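Section 4. Filling the Tank and First Use (Jernadlow pod kit)

Revised 09/12/2022 by Mark Anthony Cabrera

The leaflet in the box says you can fill the tank and start right away. I would not take its word for that. The steps in this section take longer, and they have given me fewer burnt coils.

1. Switch the device off. Five quick clicks of the button, and the light should go out. If it only blinks, you clicked too slowly.

2. Unscrew the top cap. Gastero calls it "leakproof." Keep a paper towel under it anyway.

3. Put a few drops of liquid straight onto the cotton in the coil. Stop when the cotton looks soaked.

4. Fill the tank down the side wall, never down the center tube. Leave a small air gap at the top.

5. Screw the cap back on by hand. Do not use pliers.
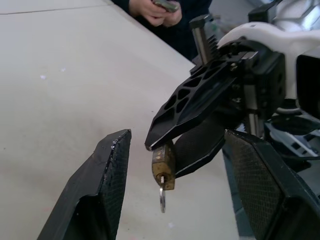
6. Let the tank stand upright for 12 minutes. The leaflet says two, and maybe that works with very thin liquid. It does not work with the thick kind most people buy.

7. Switch on and set the power to its lowest level. Take a few short puffs, then go up slowly. The menu lets you pick 40 watts, but I have yet to get a decent taste up there from the stock coil.

Caution: If you taste anything burnt, stop. Turning the power up "to clear it," as the Skuvby forum likes to suggest, will finish off the coil.

Note on the battery: The label claims 2,000 mAh. Judging by how long mine lasts, I plan my day as if it were 1,000. Charge it with the cable supplied, on a hard surface, and stay in the room. The charge light turns green early, so leave it plugged in a little longer if you need the full run time.

Note on coils: Gumede coils are sold as a match for this tank. The thread fits. The seal is another matter, and the two I tried both leaked. Check the base for liquid before you put the device in a pocket.

If the tank still gurgles after step 7, go to Section 6.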